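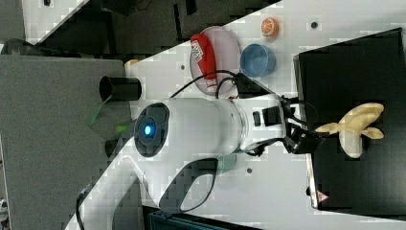
Two months with the Jaidee arm kit

In January I wrote that I was looking for a robot arm for our small workshop, and several readers asked me what I bought in the end. It was the Jaidee kit, sold by Cletodlow. The price was 1,194 pounds for three months of hire, with the arm, the gripper, the table top and a box of objects to practise with. I pay for it myself, so I can write what I like.

The delivery came in 2 crates. My colleague Oranuch Suksawat and I needed one afternoon to put it together, and most of that time went to the cables of the gripper. The manual says to fix them along the arm, but it does not say how much slack to leave at the wrist. We left too little and had to begin again. Now there are generous loops and the wrist can turn freely.

The programming

The software is called Engate. You move the arm by hand to a position, press save, and go to the next one. For a person who has never programmed a robot this is a very pleasant way to learn. The manual has 142 pages and I have read perhaps the half of them. The chapter on speed limits is good. The chapter on error messages is a list of numbers with one line for each, and twice I had to write to the support. Anong Nilsuwan answered me the same day both times, and she was patient with my questions.

The practice objects

I did not expect to have an opinion about a toy banana, but it is the most difficult thing in the box. The peel is open and spreads out in several parts, so there are many ways to grip it and most of them are bad. The little orange ball is easier than I feared. With the red bottle I advise you to start when it is lying down, and to come from above. The black cup on its side I still do not pick up well, and the blue bowl only by the rim.

The tray is my favourite part. It is black and large, and the pale banana is easy to see against it, also for an older person like me.

What I would change

The table top is white and smooth, and I would like some printed marks on it for putting things back in the same place. I asked if the Keken mat fits, and the answer was yes, but it is sold separately – a pity at this price.

I have one month left of the hire. Oranuch wants to keep the arm and I have not decided yet. If you have the bigger gripper, please write to me how it manages with bowls.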